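Denach Youth Football Programme
Progress report to the Skindum Fund, period ending May

Prepared by Kálmán Hegedűs, programme lead

1. Coaching delivery

The programme ran 23 sessions in the period, against a plan of 23. Sessions were split between the outdoor pitch at Haddadin and the indoor hall at Birnetti. The under-13 group moved indoors for five sessions when the outdoor pitch was closed for drainage work. No session was cancelled outright.

Penalty and set-piece practice was added in the second half of the period. Each player now takes penalties at the end of the session, when legs are tired, and the result is logged by the coach on duty. Conversion figures will be reported once every player has a full record. Early entries are incomplete for the under-15s and should not be used for comparison.

2. Coach training

Two assistant coaches completed the first-level course. A third withdrew for work reasons and has been offered a place on the next intake. The fee was carried over – no further payment is due.

3. Facilities

Hall hire at Birnetti remains within budget. The Sunday slot has been extended to 17:00 at the existing rate. Indoor sessions use the low-bounce balls bought under the first instalment. Pale wooden flooring, laid in long planks:

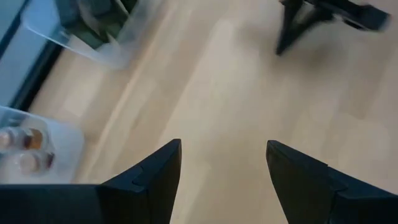

4. Spending

Pitch hire is slightly under budget and travel slightly over, owing to two away fixtures moved at short notice. We ask that the difference be met from the pitch hire line. Equipment spending is closed for this period.

5. Next period

Fixtures for the autumn have been requested from the league. The under-15 penalty log will be completed and sent with the next report, together with receipts for travel.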